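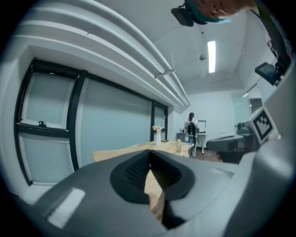
2 min read

Dec 26, 2025

The upstairs meeting room at Flornau is ready for January, and we love it! White walls, white ceiling, a long row of black-framed windows down one side - it feels like a place where you'd want to get something done. The pipes and ducts stay out in the open up there, painted white like everything else, and they give the room a bit of a workshop feel that suits us just fine.

The Brosik reading group gets the first booking, then the Hunditz folks with their map evening (they've promised to bring the big one, all 33 sheets of it). After that the calendar is wide open. Study circles, planning sessions, a spot to spread out your paperwork - go for it!

Booking works the same way as for the downstairs room. Put your name on the sheet by the front desk, pick up the key, and switch off the ceiling light when you leave. Tea and mugs are in the hall cupboard, so help yourselves, and please bring the mugs back down.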